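Orka data notes, part 3: the two-bin task

I spent most of July collecting demonstrations for Orka, the policy I train for two-arm pick and place. Parts 1 and 2 dealt with calibration and the recording software. This one is on the data itself.

The task is simple to state. Two pink bins and a handful of plush toys go on a brown surface, and the toys have to end up in the bins. Either arm may use either bin. I chose plush because it deforms under the fingers and has no single correct grasp, and my earlier set, Ondevow, was all rigid blocks. 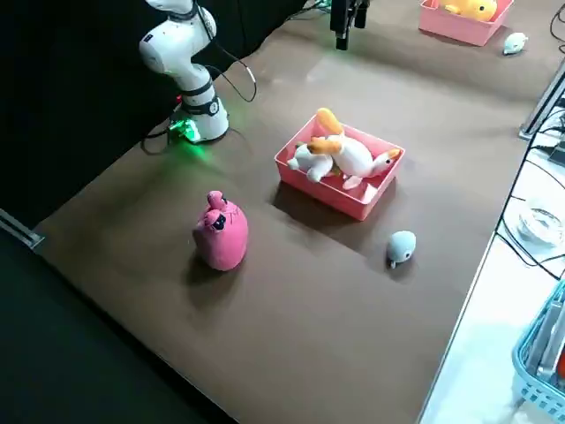
Mid-episode, with the goose and a second white toy in the near bin.

An episode ends when I press the pedal. I log the start layout, the operator's hand positions, the joint states and the camera streams. After each episode I move both bins and drop the toys again from a low height. Placing them by hand gave layouts that were too tidy, and the first policy failed on anything lying on its side.

I kept 43 episodes from the last session and threw out 9. Of those, most had a sync gap between the arms longer than my limit. Two-arm episodes suffer more from this, as both streams have to line up at the moment the fingers close. 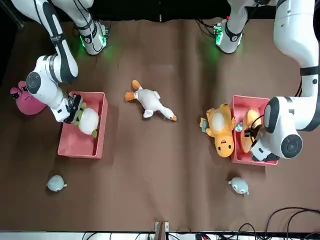 The other common fault is hesitation. If I pause over a toy while deciding which arm to use, the policy learns the pause. I now pick the order before I start recording and redo the episode if I change my mind partway. Mbeki, my labeling script, flags any stretch longer than 3 seconds with no joint motion - crude, but it catches most of them.
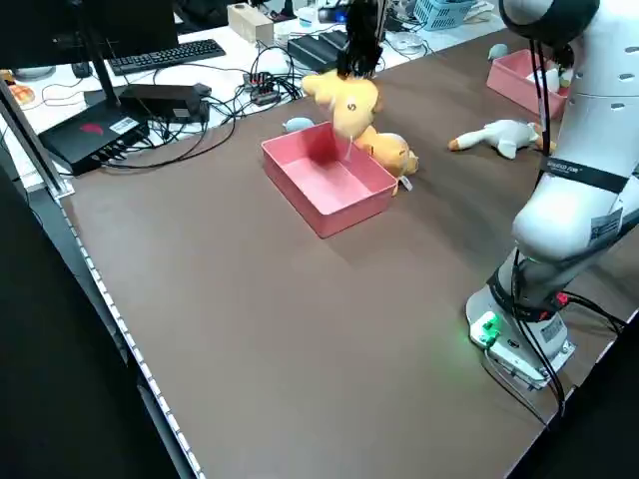

Releases need the same care as grasps. Early on I let go too high, and toys bounced off the rim. Those episodes stay in the set if I recovered the toy cleanly, with a separate tag so I can train with and without them.

The next batch goes into Ondero format, with the gripper width stored at full rate. Part 4 will cover the conversion and the first training run.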